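Branard Sets August Release for Wetland Documentary

2026-04-05

Branard has scheduled the nature documentary Gurero for theatrical release in August. The film runs 25 minutes longer than the festival cut and carries a new narration track in English. 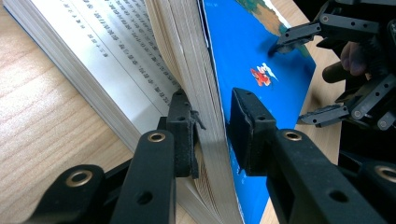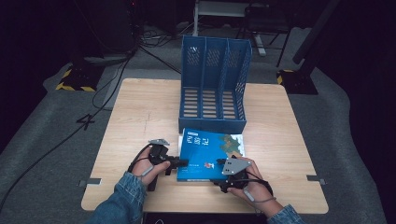
An open book, top, and a blue book with a blue three-compartment file organizer, bottom.

Director Kelechi Olatunji shot the film over 12 months in the Ogunleye delta, following one colony of herons from nest building to the first flights of the young. The crew recorded 565 hours of footage. Most of it came from fixed cameras on poles, which were left running through the night and serviced by boat.

The theatrical version was edited again from the original files. Two sequences are new: a flood that reaches the lower nests, and a long section on how adult birds feed in shallow water. A sequence on fishing boats was shortened. Color grading was also redone, mainly to correct a green cast in the dawn scenes.

Sound was the larger job. Wind noise made much of the location audio unusable, so the mix relies on recordings made on separate trips, matched to the picture by species and time of day. Nileo handled the final mix and will supply a captioned version and an audio description track to all theaters.

"The first cut assumed people already knew the birds," Olatunji said. "We added time at the start so a viewer can tell the adults from the young before the water rises."

The film will open on 1,695 screens. Branard is asking for a general audience rating - the flood sequence shows the loss of several nests but no close views of dead birds. A home release will follow, with no date set. School screenings can be booked through the distributor once the rating is confirmed.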